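Our project, week 9 -- the one where the Sillow grippers finally got used by real hands. I'd been dreading it a bit (I wrote most of the logging code, so guess who gets the blame!), but we put on the headset and got going.

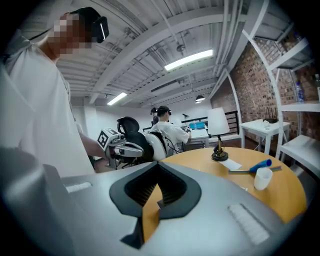

Bramwell, reading our draft, asked whether 25 demos was enough to train anything on. Fair question! We'd planned for 167, and I still want to get there -- but first we have to fix the clock drift between the left and right grippers.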